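ok so the gripper comparison I kept promising. I've had the two hand-held ones on my desk since February and I finally have enough runs with both to say something useful. Thread, kind of long, sorry

Contestant one is the Bilico, the one most of you already have. Flat fingers, thin gray rubber, weighs 700 grams with the battery in. Contestant two is the Pluvutness, which is 415 grams and comes with ridged pads that slide on and off. Same wrist mount on both so the swap takes a couple of minutes (less if you don't drop the screws, I always drop the screws)

Test list is boring on purpose. Computer mouse, pump bottle, small bottle, paper cup, a crumpled tissue, a business card lying flat. 100 grabs each per gripper, all by hand, no arm yet. I wanted to know how they feel before bolting anything to the Espiritu

First surprise: the mouse. I figured it'd be easy for both and the Bilico kept skating off the sides. Smooth shell plus smooth rubber, bad combo. The ridged pads just bite and you lift. I went back and cleaned the Bilico rubber with alcohol and it got better for a while, then the dust came back

magenta pads on, coming in over the desk with the mouse in the middle:

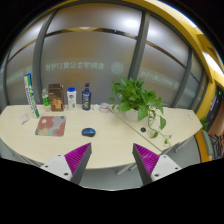

Do you have to recalibrate after swapping the pads?

Only the closed position. Squeeze the fingers all the way shut, hold the button until it beeps, done. The camera calibration stays put because the mount doesn't move when you change pads.

Pump bottles went the other way btw. The Bilico's flat fingers sit nicely on a straight-sided bottle and the ridges want to twist it a little as you close. Not a dealbreaker but you can see it in the recordings, the label turns every single time

Flat card: they both stink. Don't let anyone sell you a parallel gripper for picking cards off a bare desk. I ended up dragging it to the edge and pinching it there, which works with either one and looks very silly

Cameras! The wide lens on the Pluvutness puts both fingertips at the bottom of the view and still gets most of the room. I love this. The Bilico lens is narrower and on close grabs I lose the object behind the left finger right when I need it

Downside of wide: bright glass. Anything with light coming through it pulls the exposure around and the desk goes dim for a few frames. I locked exposure by hand and it's been fine since, but you have to redo it whenever you move rooms

Arm stuff. I ran both on the Espiritu for one afternoon with the Culldale controller, 1244 logged closes total. The lighter gripper wobbles less on fast stops, no shock there. Culldale's force limit setting is way too high out of the box, turn it down before you go near a paper cup (RIP several paper cups)

So for now the Pluvutness stays on and the Bilico goes back in the drawer until I find softer rubber for it. If anybody has tried silicone on those flat fingers please tell me the thickness you used, I've got a sheet on order and no idea if it'll clear the hinge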